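October 5, 2025

Groceries done by 10, fruit sorted by 11. Writing this up the same day for once, as the August notes were reconstructed from receipts and are not much use.

Pantry first. Moved the flour and the oats up one shelf and put the heavy jars at floor level. The Stimwood shelf sags a little in the middle under load, measured with the steel rule laid across the front edge. Took everything off, turned the board over, put everything back. The sag is now an arch. It should settle flat in a few weeks and then begin sagging the other way, at which point I will turn it again or buy a thicker board.

Relabeled the lentils. The old label had the cooking time for the split kind and the jar has held whole ones since spring. Dorota Witkowska caught it when she stayed over and made soup that had to go back on the heat twice.

Then produce. The rule I have been following since August is that citrus and apples stay out on the counter for the week and everything with a leaf goes in the refrigerator drawer. Anything soft gets eaten by Tuesday or cooked. The drawer runs wet at the back, so a folded dish towel goes under the greens and gets swapped when it feels damp. The towel method works better than the paper one did. Paper tears when lifted out and leaves bits on the lettuce.

Bags are the weak point. Thin produce bags hold moisture against whatever is inside, and tied with a hard knot they have to be cut open, which ruins them for a second use. I have gone over to twisting the neck and leaving it untied. A twist holds well enough on the counter if the bag is set down with the neck under some of its own weight. It does not hold in the drawer, where things get pushed around, so drawer bags get a clip.
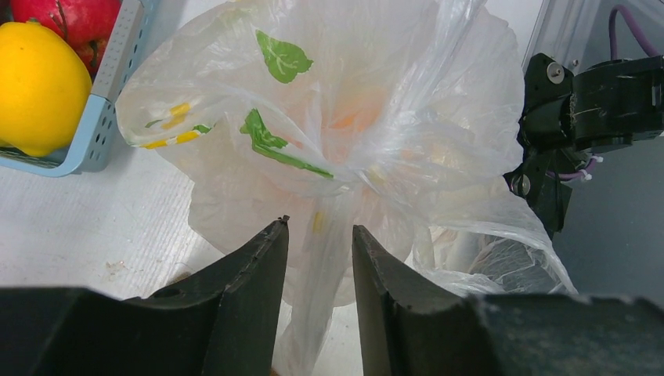

Leaf-print bag with the neck twisted, blue basket with the lemon and an apple behind.

The blue basket has replaced the ceramic bowl for fruit. The bowl looked better and performed worse. With no openings in it, whatever sat at the bottom stayed slightly damp, and I lost two lemons to mold in one month without noticing until the smell. The basket has rows of holes along the side, and it can be rinsed under the tap and put straight back. It is also lighter, so I lift it to wipe the counter instead of wiping around it. The bowl has gone to the hall for keys.

Apples and lemons are sharing the basket for now. Krystyna Zieliński holds that they should be kept apart, as apples give off gas and bring other things along faster. I have read the same. My own results so far show no difference for lemons, but I have not run it properly, and one basket on one counter is a small sample. If I get around to it I will put one lemon in with the apples and one on the windowsill, same purchase date, and check them every second evening. The windowsill gets afternoon sun, so it would need to be the north one.

Cleaned the refrigerator drawer while it was out. Warm water, baking soda, dried with the old blue towel. The left runner has a crack near the stop, not through yet. Replacement from Prandent is listed as a pair only. Put it on the list with the part number and did not order.

Kitchen scale is reading low again. Tested it with the unopened sugar, then changed the battery, and it came back to the label weight plus a little for the packaging. I should change the battery on a schedule. The symptom each time is low readings a week or so before the display fades, and bread is where it shows: last Sunday's dough was slack and I blamed the flour.

Bread today with corrected weights. Hydration at 70 percent, two hours at room temperature, one fold at the halfway point. The dough held its shape on the board, so the scale was the fault and the flour is cleared. Baked in the Dudek pan with the lid on for the first part. Crust darker on the back left corner as usual. Oven hot spot, unchanged since I moved in. Turned the pan too late to even it out.

Called Leszek Laskowska after lunch about the loan of his apple peeler. He can bring it next weekend. He says the blade needs to be set closer than the manual states or it skips on smaller fruit – his manual is for the older model, so mine may differ if I end up buying one. I want to try it on a full batch before deciding. Peeling by hand for sauce took most of an evening last time and my thumb was sore for two days.

To buy midweek: baking soda, drawer clips (the wide type, the narrow ones spring off), spare battery for the scale, onions. Not more lemons.

To do: turn the pan earlier. Write the purchase date on masking tape and stick it to the basket. Return Imani Okoth's cake tin, which has been on top of the refrigerator long enough to collect a layer of grease and will need washing first.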